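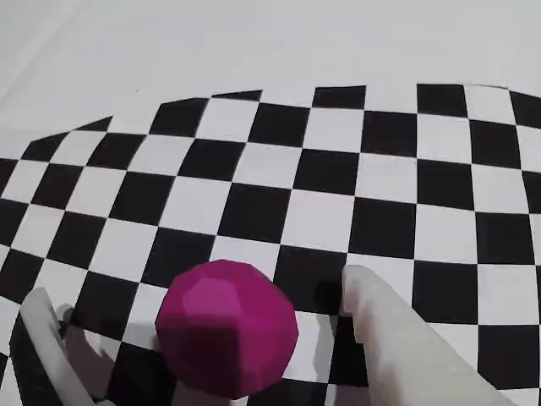
Home | Boards | Clakemdale Local | Health & Clinics | Search | Log in

Thread: Infusion appointments moving to Skurton?
Started in April by moderator ridgeline_4
Print this thread | E-mail this thread

ridgeline_4
The clinic mailed letters to patients last week saying that outpatient infusions will move from the Clakemdale building to the Skurton site starting in June. Lab work and regular office visits stay where they are. If you have a letter that says something different, please post what it says and leave out your personal details.

marlowmom
Got ours. My son has an infusion every month and we live on the north side, so this adds 20 miles each way. The letter gives a number for scheduling but nothing on whether we keep the same nurses. That matters more to me than the drive. He has small veins and it took them a long time to learn what works.

T_Beck_
I asked at the front desk. Two of the infusion nurses are going over and one is staying for the lab. She didn't know which ones.

quietpine
The current infusion room has four chairs and no window. I've sat in it since my diagnosis and I won't miss it. Skurton has more chairs and its own pharmacy, so you don't wait an hour for the bag to come over from the hospital. I think this is a good move and people should give it a chance.

marlowmom
It's a good move if you drive. The Grostura van only goes to Skurton twice a day and the last one back is 3:40. His infusion runs five hours when they have to slow it down.

quietpine
Fair point on the van. You can ask for the 8 a.m. slot, though. They hold those for people coming from farther out.

marlowmom
I called. The 8 a.m. slots are full through July.

oldfordguy
What are they doing about cost? My wife's plan treats Skurton as a hospital outpatient department, and Clakemdale is billed as an office. Same drug, same dose. Her share was $332 a visit here and the estimate for Skurton is $400. Call your insurance before the first appointment and ask how the site is billed. Ask for it in writing.

T_Beck_
Mine didn't change. Must depend on the plan.

oldfordguy
It does. That's why I said call.

hollis77
I don't see why they can't keep two chairs open in Clakemdale for people who can't travel. They found the money for the new lobby.

quietpine
The lobby was a separate gift, it was in the newsletter. And you can't run two chairs without a pharmacist on site. I'd rather have one place that's staffed right.

hollis77
You'd rather have it because you live in Skurton.

quietpine
I live ten minutes from it - that doesn't make me wrong about the pharmacist.

ridgeline_4
Keep it civil, please. There is a comment form at both front desks, and the office told me they read them before the schedule is final. Someone also has a petition at the Bellini bakery counter asking for a later van. They want 1000 names.

marlowmom
Signed it this morning. Also, the patient advocate called me back and said to ask for a "continuity request" if you want to stay with a certain nurse. It's a one-page form. No promise, but it goes in the chart.

T_Beck_
Thanks, I'll ask for that one. Does anyone know if parking is free at Skurton?

oldfordguy
Free in the back lot. The garage in front charges after the first hour.

Reply | Next thread | Back to Health & Clinics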